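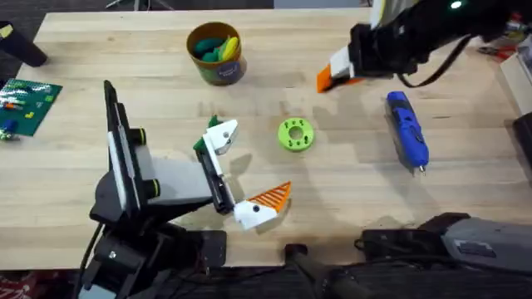
Figure 1. The two-arm bench in the Erlow workshop, with the lime-green ring between the grippers and the blue handheld tool to its right.

3.2 Bench layout and fixturing

The cell was assembled in a shared workshop in Erlow on a wooden tabletop that was already in use for general work. The arms are mounted facing each other across the table so that their reachable volumes overlap near the middle. Each ends in a parallel gripper with white fingers. We kept the finger geometry the same on both sides, which let us swap parts between arms after a breakage and halved the number of spares to print.

The workpiece for most trials is a printed ring with a central hole and smaller openings spaced over its face. It lies flat and offers no vertical edge taller than its own thickness, so the approach height has to be held more tightly than for the bricks or for the rounded pieces stored in the cardboard container at the back. The first version of the Urano controller used a single table height for both arms. This was adequate for the left arm and poor for the right, whose mount had been shimmed on one side. A separate plane fit for each arm, taken from 10 touch points, removed the difference.

Objects not involved in a trial were left on the bench. Members of the workshop continue to use the table between sessions, and a cleared surface would have told us little about how the system behaves there. The green baseplate at the left edge was treated as a keep-out region in planning - the arms may pass over it but may not descend.

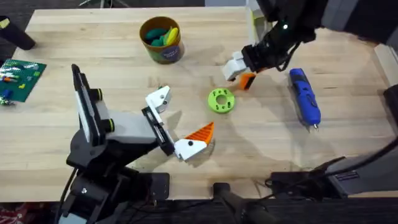

Section 3.2 | Reading time: 3 min

In Figure 1 and in the view above, the ring occupies the central overlap region, where either arm can be assigned to it. Assignment follows the shorter joint-space path. Ties go to the left arm, a choice made by Kouris during early tuning and kept for consistency. The small orange block near the right gripper is handled by the right arm only.

Finger closure is limited by motor current, with a timeout of 3000 ms. A closure that reaches the timeout is logged as a miss, and the arm retracts before a second attempt. We allow 3 attempts per object. Sydorenko ran the closure tests in September on a duplicate bench at Clultley, using 500 cycles per finger pair and the Postma logging scripts. The duplicate bench has a harder top, and its height readings were not pooled with ours.

Cable routing on the right wrist remains a weak point. The cable hangs in a loop that is long enough for full wrist rotation but can drag at low approach angles. We restricted the wrist range in software - the limits are listed with the other joint settings in Section 3.4.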